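Few notes on Rok Radulović before the Drondton card, because I keep getting asked why he's fighting at lightweight again. Long thread.

Radulović is listed as a featherweight on most of the regional rankings pages. He hasn't made featherweight since his loss to Tamás Csonka. Those pages go by the last ranked bout, and his last two were catchweights, so they don't count.

He turned pro out of the Begović gym. Started as a kickboxer, and you can still see it in how upright he stands. 17 pro fights. The wrestling came later and it came slowly.

The first Csonka fight is the one people bring up. Radulović won the opening round clearly on low kicks. Csonka took him down early in the second and kept him there. The third was more of the same, and two judges gave it to Csonka.

I had it for Csonka too. I know people at Begović disagree. The argument is that he did nothing with the top position in the third, and that's fair, but Radulović did nothing from the bottom either.

After that he left for Eltberg. That's where Benedikt Engelhardt coaches. Engelhardt was a wrestler first and he runs the room like a wrestling room. Hard mat rounds in the morning, striking at 6 in the evening, and you don't skip the morning.

I talked to Engelhardt in August for a piece that never ran. He said the first thing he changed was the stance. He had Radulović drop his lead hand lower and widen his base so he could get to an underhook in time. It cost him some snap on the right kick.

You can see the trade in the next fight, against Milovan Delić. Fewer kicks, less damage at range, but Delić shot seven or eight times and only finished one of them. Radulović got up from that one inside 20 seconds.

Delić is a decent test for that, by the way. He isn't flashy but he chains his attempts well. Single to the fence, switch to the body lock, back to the single. A year earlier he takes Radulović down all night.
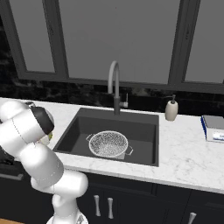 The weight is the other half of it. At featherweight he was cutting hard and it showed in the third round of pretty much everything. Engelhardt wanted him up a division from the start. Radulović didn't, because he isn't tall for lightweight and he gives up reach to most of the top guys.

They settled on catchweights for two bouts to see how he felt. Then the Nekari people offered him a lightweight slot on the Drondton card and he took it.

For anyone new: Nekari is the promotion that picked up most of the smaller shows after the spring. Five-round main events, three rounds for everything else, open scoring on the screens between rounds. I have mixed feelings about open scoring but the fighters I've asked mostly like it.

Opponent is Mirsad Nedeljković. This is the part where I think people are sleeping on the matchup.

Nedeljković has 18 pro fights. Southpaw, long, works behind the jab and the left straight to the body. He's been a lightweight his whole career and doesn't cut much to get there.

He doesn't wrestle on offense at all. I went back through everything of his I could find and I have him down for three takedown attempts total, and one of those looked like a slip.

So all the work Radulović has put in on takedown defense may not matter much. Nobody is going to be shooting on him. The question is whether he can do some shooting of his own, and we haven't seen it. He tried twice against Delić, both from too far out.

Open stance matchup too. Orthodox against southpaw, so his right kick lines up with the open side of the body. That was his best weapon at featherweight. With the wider stance it's slower to get off the floor, and Nedeljković likes to counter kicks with the left hand straight down the middle.

If I'm Engelhardt I let him stand a little narrower for this one. No idea if they will. It's hard to tell a guy for a year to do one thing and then tell him to undo it for a single camp.

Leg kicks are the other option. Inside low kick with the lead leg, outside with the rear when Nedeljković steps in behind the jab. He checks well early and then stops checking when he gets tired. His last two decisions both had a slow third round.

Which brings me to the placement. It's a three-rounder, third from the top. I think five rounds would favor Radulović now that he isn't draining himself. Three probably favors Nedeljković, who starts fast and has won nearly every first round I've scored for him.

The open scoring matters here. If Nedeljković is up two rounds on the screen he will circle and jab for the last five minutes. He has done it before. He did it on the last Nekari show and got booed for it and it was still the right call.

Someone asked about the layoff. Radulović had a hand injury after Delić. It's healed according to the team. He was hitting pads with both hands at the open workout and didn't seem to be holding back on the right, but an open workout is an open workout and I wouldn't read much into it.

Someone else asked if the winner gets Csonka. There's nothing signed. Csonka is still a featherweight as far as I know and has said he wants to stay there. A rematch at a catchweight would sell tickets in Drondton, though, and I'd expect Nekari to at least ask.

On the rankings question again, since it's in my replies now. You need a completed bout in the division to be placed in it. So he comes off the featherweight list when the lightweight bout goes through, win or lose. He can't be on both. If it ends in a no contest, he stays where he is.

The site that has him at 711 in the world is a computer ranking across every weight class and it hasn't processed the Delić fight. I wouldn't use it for anything.

Tickets: the hall in Drondton isn't big and the floor seats are gone. There were still upper seats this morning. Doors at 5, first fight at 6, main card at 8. The stream only has the main card, so you'll get this one but not the prelims.

My pick is Nedeljković by decision, 29-28. He takes the first two with the jab and the body work, and Radulović takes the third.

I'd change it if I knew Radulović was going to mix in takedowns from the clinch. He's strong there and Nedeljković hasn't had to defend against the fence in a long time. Two good trips in the first round and this is a different fight.

Correction to the post further up: the Delić fight had eight takedown attempts, I just rewatched it. One finished. The rest of that post stands.

Will be scoring this one round by round on here, starting with the main card. Prelim results when I get them from people in the building.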